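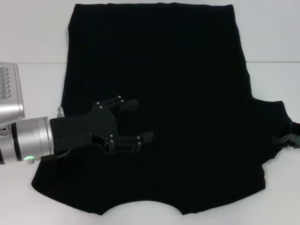
My aunt died in March, and I was asked to write the notice for the newspaper in Brotulel. I had never written one before, in English or in my own language. The paper gives you 72 words for the basic price, and after this you pay by the line. I sat at the kitchen table for a whole evening and had only her birth year and the town, Utora. What do you say of a person in so little space? In the end I started with clothes, like I think many families do. She wore a plain black T-shirt, the kind that lies flat on a white table and shows every small wrinkle, and she wore it to work, to weddings and in the garden. I could not put it in the notice, but after I wrote it down the other sentences came more easily.

In our family a notice is very formal. You name the church, the parents, the village, and you finish with the hour of the funeral. Here the notices are warmer, and people write about fishing and favourite pies. I tried to stand in the middle. I wrote that she sewed costumes for the Kioko theatre for 20 years, and that she leaves 3 sisters. My mother wanted "beloved" before every relative – I kept only one.

The funeral home also offered a page on Jinuvlow, where anyone can leave a message. I did not expect much from it. When I looked last night it had roughly 2,000 visits, and a neighbour from her first apartment had written a long memory about a flooded laundry room and a pot of soup. I did not know this story. My mother did, and she told me the rest of it on the phone, with corrections.

The notice is now in my drawer, cut out a bit crooked. There is a spelling mistake in the name of the street, and it is mine.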